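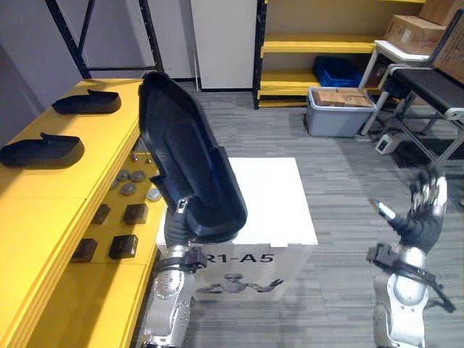 Gakwood共享工坊内的双臂装置：左臂夹爪夹持一件黑色弧形塑料壳体，右臂末端为多指手。

Gakwood工坊双臂上料装置完成第一阶段调试，夹爪侧先行投入使用

2026年2月4日　Ulinham

位于Ulinham的共享工坊Gakwood日前公布了成员自建项目Deltirari的第一阶段调试结果。该项目以一套双臂机器人为基础，由工坊成员自行设计末端夹指、桌面定位件和控制程序，用于搬运和摆放黑色弧形塑料壳体。按照工坊发布的记录，第一阶段共执行抓取423次，全部针对同一系列的壳体，不含空载运行和人工复位动作。

项目由Bilal Hamdan发起并负责机械部分，Zuzana Kratochvíl负责控制程序和标定。两人均为工坊的普通会员，利用晚间和周末的工位时段工作。参与装配、走线和试运行的成员共12人，多数人只参加其中一两个环节。

Deltirari的目标比较窄。工坊有一部分成员长期制作塑料外壳类零件，零件从成型到修边、检查、装箱之间需要反复拿起和放下，单件动作并不难，批次一多就占用人手。项目组希望装置能够完成三个动作：从桌面取件，将壳体竖起并转到便于检查的姿态，再放到指定位置。修边和检查本身仍由人完成，第一阶段也没有安排装置参与包装。

壳体的几何特征是设计中的主要约束。零件较长，一端收窄，内侧为凹面，表面光滑，整体几乎没有两处严格平行的平面。平行夹爪在这种零件上通常只能形成两条接触线，夹持力一旦偏离重心所在的截面，零件就会绕接触线转动。Hamdan在项目日志中写道，最初几轮试验里，掉件的次数并不多，更常见的情况是零件没有掉，但姿态已经变了，后续动作全部作废。

第1版夹指采用平直指面加软垫。软垫提高了摩擦，却引入了新的误差：垫层受压后变形不均，壳体被夹紧时会向较软的一侧偏移，偏移方向与垫层老化程度有关，无法用固定补偿量消除。项目组为此做过一轮对比，分别更换垫层厚度、硬度和粘接方式，结果差别有限，随后放弃了这一路线。

目前使用的是第2版。两个指面改为不对称形状，一侧带浅弧，贴合壳体外凸面，另一侧收窄，伸入凹面后只在靠近边缘的区域接触。夹持位置选在壳体较低的一端，竖起之后零件大部分位于夹爪上方，手腕不需要做大角度翻转。代价是重心偏高，加速度必须限制得比较低，竖起过程中的急停也会带来明显晃动。控制程序因此把竖起动作拆成两段，前段较快，接近竖直时减速，停稳之后才允许腕部旋转。

夹指毛坯由工坊的打印设备制作，接触面单独加工后嵌入。嵌件可以拆换，更换后不必重新标定整条手臂，只需重做一次指尖参考点校验。Hamdan称，这一点是第2版相对第1版省时间最多的地方，此前每换一次垫层都要从头走一遍标定流程，一个晚上的工位时段基本就用完了。

右臂的情况与左臂不同。右臂末端安装的是多指手，计划用途是在壳体竖起之后从另一侧轻扶，必要时完成换手。第一阶段中，右手只做了开合、张指和接近路径三类测试，没有承担负载。423次抓取全部由左侧夹爪完成，这一点在记录表的备注栏中单独注明。

多指手暂未投入的原因在于接触判断。夹爪只有一个自由度，夹紧与否可以由开口宽度和电机电流共同判断，逻辑比较简单。多指手各指到位时间不同，任何一根手指先碰到壳体都会推动零件，而左侧夹爪在这个方向上的刚度恰好最低。Kratochvíl做过的模拟显示，如果拇指先于其余手指接触，壳体顶端的偏移量会被放大，放大的程度取决于接触点高度。她目前的方案是让右手先停在离壳体一小段距离的位置，各指依次慢速合拢，以首个接触信号作为基准修正其余手指的目标，而不预设统一的闭合轨迹。

这一方案还没有在实物上运行。

桌面布局经历过几次调整。装置面向一张黄色长台，待取壳体放在台面上，较小的零件另有放置区。早期布局中，壳体按同一方向并排摆放，利于计数，不利于夹取，夹爪进入时容易碰到相邻零件。调整后零件之间留出进爪空间，朝向由放件的人大致摆正，余下的角度偏差由视觉部分处理。项目组没有为每一件壳体制作专用托架，理由是工坊里的零件规格经常变动，托架做好之后往往只能用上一两个批次。

金属圆片和方块一类的小件也列入了后续的测试清单。它们形状规则，尺寸与壳体差别很大，主要用来检查同一套标定参数在小开口条件下是否仍然成立。按照Kratochvíl的安排，小件测试不追求节拍，只记录指尖落点与目标点之间的偏差，以及夹紧后零件是否被带动。清单中方块排在圆片之前，圆片贴着台面放置时边缘高度很小，现有夹指的端部偏厚，能否可靠夹起尚无结论。

视觉部分使用装在头部位置的相机。该视角能够同时覆盖两只手和大部分台面，不足之处是壳体竖起以后会遮挡其后方的区域，包括一部分台面远端。程序的处理办法是在取件之前先完成一次全台面扫描，把其余零件的位置写入缓存，竖起期间不再更新被遮挡的部分，直到壳体放下。如果在这段时间内有人移动了台面上的零件，缓存就会失效，因此操作规程要求运行期间不得伸手整理台面。

黑色表面对深度测量不友好。壳体内侧有光泽，在顶灯下会出现成片的反光，测得的点云中经常缺失凹面部分，有时还会在凹面前方出现虚假的点。项目组试过调整曝光和增加漫射板，效果随时间段变化，傍晚自然光减弱之后改善较明显，白天则不稳定。现行程序不再依赖凹面数据，只提取壳体外轮廓和两端位置，再用事先测得的外形模型去匹配。匹配得分低于阈值时不执行抓取，转为等待人工摆正。

阈值的设定有过争论。Hamdan主张放宽，认为多数低分情况实际可以抓取，频繁等待会让操作者失去耐心，最后索性自己动手。Kratochvíl主张保守，理由是夹指进入凹面时余量很小，角度偏差稍大就会让指端顶在壳体边缘上，轻则划伤，重则推动整排零件。第一阶段采用了保守值，等待次数单独记录，没有计入抓取总数。两人同意在下一阶段用同一批零件分别跑两组数据之后再定。

控制程序由上层任务脚本和下层动作模块组成。上层脚本按状态划分，包括扫描、选件、接近、夹紧、抬起、竖起、停留、放下和退回，每个状态都有独立的超时和失败出口。下层模块处理轨迹、速度限制和关节余量检查。任务脚本目前超过700行，其中很大一部分是异常处理。Kratochvíl在提交说明中写道，正常流程在第一个周末就能跑通，其余时间都花在了中断之后怎样回到一个已知状态。

典型的中断有几种。一是夹紧之后开口宽度大于预期，多半说明夹到了壳体边缘，程序会原地松开并退回。二是抬起后电流读数下降，判断为零件滑动，此时手臂低速下降到台面上方再松开，以减小跌落高度。三是竖起途中触发急停，恢复之后程序不允许继续原动作，必须由操作者确认夹爪内有无零件，再选择放下或退回。第三种恢复流程最长，也最容易误操作，界面上因此增加了二次确认。

放下动作比抓取更费调试时间。壳体放回台面时，外凸面先接触，零件有滚动趋势，夹爪一松开，壳体往往会侧倒并转过一个角度。项目组先后试过低位松开、倾斜松开和分段松开。低位松开受夹指厚度限制，指端会先碰到台面；倾斜松开对朝向敏感；分段松开是指夹爪先张开一小段，停顿，再完全张开，让零件在停顿期间自行落稳。现行程序采用分段松开，放置后的角度偏差仍然偏大，不过下一道工序由人接手，暂时可以接受。

机械标定采用桌面参考点法。台面上固定若干参考标记，左臂指尖依次触碰，程序据此求解手臂基座与台面之间的关系。右臂使用同样的标记，但触碰点改为食指指尖。多指手的指尖位置受各关节间隙影响，重复性不如夹爪，两臂标定结果之间存在一个小的系统差。第一阶段右臂不接触零件，这一差值没有造成影响，进入换手测试之前必须处理。备选办法是在左侧夹爪上夹一根标定杆，由右手触碰杆端，直接求两臂之间的相对关系，绕开台面。

台子本身的刚度也被检查过。手臂与台面并不相连，台面被碰动之后标定即告失效。工坊地面铺有方块地毯，支脚在地毯上会有轻微沉降，搬动重物之后尤其明显。现在每个时段开始前都要做一次快速校验，只触碰其中几个参考点，偏差超出限值才做完整标定。Hamdan曾建议在支脚下加硬垫板，工坊管理方要求垫板不得固定在地面上，具体做法仍在商量。

电气部分改动不大。项目组重新整理了腕部走线，增加了线缆余量，并把末端供电与控制信号分开固定。此前腕部旋转到接近极限时，信号线会被拉紧，偶发通信中断，查了很久才定位到接头。急停回路独立于控制程序，操作位和侧后方各有一处按钮，任意一处按下都会切断运动输出。按照工坊规定，自建运动设备必须由两人同时在场才能上电，其中一人只负责看护，不得兼做调试。

壳体由本地小型零件商Zeman提供，均为外观有瑕疵、不再出售的品种，尺寸与正常件一致。Zeman没有参与装置设计，也没有就使用结果作出承诺。工坊方面表示，测试后的壳体将继续用于夹指磨损试验，不会退回。除主要使用的长壳体之外，项目组还收到一些形状相近、尺寸较小的弧形件，用于检查夹指对不同曲率的适应范围，这部分数据没有并入第一阶段结果。

磨损方面，第2版夹指的弧形接触面目前没有出现可见的掉料，收窄一侧的端部有轻微磨圆。项目组没有继续沿用软垫，改在接触面上加工浅纹路以增加摩擦。浅纹路在黑色壳体外侧会留下很淡的压痕，擦拭后多数消失。对外观要求较高的零件能否接受，需要等零件制作者自己判断，项目组没有给出结论。

关于节拍，工坊没有公布平均数据。Kratochvíl的解释是，目前的速度限制是按照调试条件设定的，停留时间里还包含人工检查和拍照记录，算出来的平均值既不能代表装置能力，也不能用来和手工比较。她在会员讨论中确认，就单件取放而言，现阶段装置慢于熟练成员。对于部分会员提出的公开视频的要求，项目组答复称会在换手测试完成之后整理。

部分会员对工位占用提出意见。装置所在区域原先供装箱和临时存放使用，调试期间附近的料箱、纸箱和架子需要挪出手臂活动范围，收工后再归位。工坊与项目组商定，装置只在固定时段上电，其他时间手臂退至收拢姿态并断电，台面可以由其他会员使用，但参考标记不得遮盖或揭除。此前曾有标记被胶带粘走，导致一次完整标定结果作废，现已改用嵌入式标记。

项目文件分为公开和内部两部分。夹指图纸、桌面标记布置和任务脚本的状态说明已经放入工坊的共享目录，会员可以直接取用。下层动作模块与具体设备接口有关，暂不公开。图纸中标注了需要后加工的表面，Hamdan提醒，直接打印后不加工接触面的夹指也能夹起零件，但两侧指面的对中无法保证，标定值不能照搬。收窄一侧的嵌件应先装入、后拧紧，顺序相反会使端部略微外翻。

另有会员询问，同样的任务能否用单臂加固定支架完成。项目组做过初步比较：单臂方案占地小，程序也简单得多，竖起后把壳体靠在支架上即可松开夹爪。问题仍然出在支架与零件规格的对应关系上，规格一变就要更换支架。Hamdan认为，对于只做一种零件的成员，单臂方案更合适，他已将当时的草图附在共享目录中，没有继续开发的计划。

下一阶段定于四月开始，内容依次为两臂相对标定、右手无负载接近、右手轻扶以及换手。轻扶测试先在壳体静止竖立的状态下进行，左侧夹爪始终不松开。换手测试则需要左侧夹爪在右手确认握持之后张开，失败时壳体必然下落，项目组准备在下方铺设缓冲垫，并暂时清空附近台面。小件测试与上述内容并行，由参与过第一阶段的成员轮流执行。

匹配阈值的对比试验同样排在四月，所用零件、灯光和摆放方式与第一阶段保持一致。工坊要求项目组在换手测试开始之前提交更新后的风险说明，其中应当写明壳体下落时的可能范围和看护人员的站位。该说明目前由Kratochvíl起草，尚未提交。

会员如需旁观调试，可在工坊前台登记，旁观位置设在长台外侧的标线以外。参与操作者须先完成急停和复位流程的培训，培训由Hamdan安排。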